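Esum 16 Travel Daypack

I bought my first Esum the May before last, the week before a long weekend in Vosasden, and I've had it on my back for nearly every trip since. It's a 16 litre daypack that folds down into its own pocket, and it costs 231 with the rain cover included. Yes, I winced too. I'd been through three cheap ones by then and was fed up with sewing straps back on in hotel rooms.

What I like most is how it sits when you're walking uphill. Vosasden is all steps -- the old town especially -- and my friend Esperanza Whitlock, who had a much posher bag from Tereo, kept asking to swap with me (I let her have it as far as the ferry, then took it back!).

There are two side pockets that will take a proper water bottle, a zipped one inside for your passport, and a long flat sleeve against your back where I keep maps and bus timetables. The zips are chunky enough to work with gloves on. I do wish the top handle was wider, it digs into your fingers when you're running for a train.

We stock it in slate, rust and a dark green called Yazzie, and I've no idea where they got that from. Green sells out first, so don't hang about if that's the one you're after.

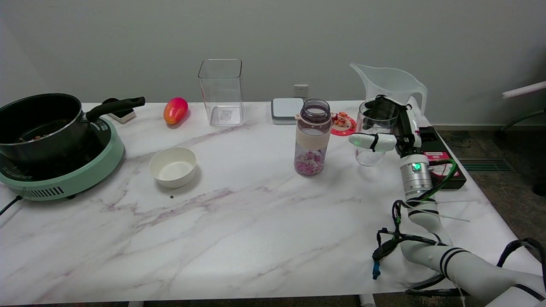 Washing it is easy enough. Cool water, a bit of mild soap, hang it up by the loop. Please don't tumble dry it, the coating on the inside goes flaky and I can't swap it for you after that.

Orders go out within 7 days, and you've got 14 to send it back if it doesn't suit. Leave the tags on while you try it round the house with some weight in it -- a few books will do. Spare chest clips are on the accessories page, and the rain cover can be bought by itself if you lose yours on a mountain like I did.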